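公司让我们签的那份“内部调解优先”协议

四月，人事部往每个人邮箱里塞了一份新文件，共九页，标题叫《员工争议内部调解优先办法》。意思是以后跟公司有了纠纷，先别急着去申请劳动仲裁，先走Oravec的调解程序。Oravec是总部Grendbridge找来的外部机构，钱由总部付。

我把九页都看完了，越看越不踏实。

宣讲会上放了一段视频，说调解省时、省钱、不伤和气。这些话单独听都对。可是省谁的钱？一个被拖欠加班费的人，最缺的恐怕不是和气。视频里还有个数字，说Dunau分公司去年调解了61件，47件达成协议。我在提问环节问，达成的协议里员工平均拿回了多少，有没有人后悔。主持人说数据保密，然后就请下一位提问。

我不反对调解。前几年在Climix上班时，我为年假折算的事跟公司调解过一次，对方少算了我649块，一个下午谈完，钱月底到账。那次能谈成，我觉得是因为我手里有考勤记录，而且随时可以去仲裁，对方也清楚。
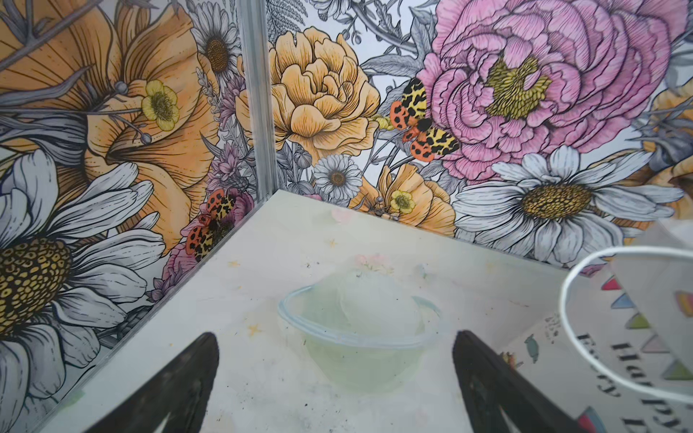
签字之前我会问的几件事

一、“优先”到底是什么意思。办法第三页写“应当先行调解”，第七页又写“自愿参加”。两句话放在一起，我读不懂，发邮件去问，回复是“以实际执行为准”。

二、时效怎么算。仲裁申请是有期限的，调解拖上几个月，期限会不会受影响，文件里一个字没提。要是我，会要求书面写明，并且自己记好日子。

三、调解员由谁挑。现在的写法是Oravec指派，员工可以“提出意见”。提完意见以后呢？没写。

四、保密条款有多宽。如果连协议金额都不能跟同事讲，下一个遇到同样问题的人就只能从头摸索。

同组有人劝我别较真，说这种东西签了也未必用得上。也许吧。我还没签，回执上的截止时间是月底下午五点，我打算先把第二条的书面答复要到手再说。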